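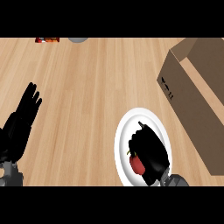

Pepper task in the simulator, right hand on the pepper, box next to the plate.

I've had the Kushwaha planning package since February, and I've put off writing this because my opinion kept changing. It's simulation software with a budget tool bolted on. You set up your packing job, pick arms and hands from the catalog, run it, and it spits out a cost sheet. We pack produce boxes at Prusurton (small outfit, small budget!) and I wanted to know what two arms with fingered hands would cost us before I let any salesperson in the door.

The simulation side is great. I had a table, a plate and a cardboard box set up in 15 minutes, and I'm not a software person. Swapping hands is one menu. I spent a whole evening trying different ones on the same red pepper when I should have been doing invoices.

What sold me was the idle report. It shows how long each hand spends doing nothing, and in our job the left one was mostly just hanging out. So why was I budgeting for two? I reran it with one arm and the numbers still worked for our slow season - that alone paid for the license, which is $496 a year for one seat.

Now the gripes. The cost sheet leaves out mounting, cabling and training, so add your own lines for those. The Plerkska add-on for conveyor layouts is another $300 and I'd skip it. Exporting to a spreadsheet crashed on me 3 times. Support got back to me the next day, but the fix was "use the older format." Hmm.

I also tried the Bosen trial. Nicer menus, way fewer hands to pick from, and no budget sheet at all.

Would I renew? Yes, for one more year, while we're still deciding. Once the arms are bought I don't see us opening it much. Four stars.

Posted 1 July 2018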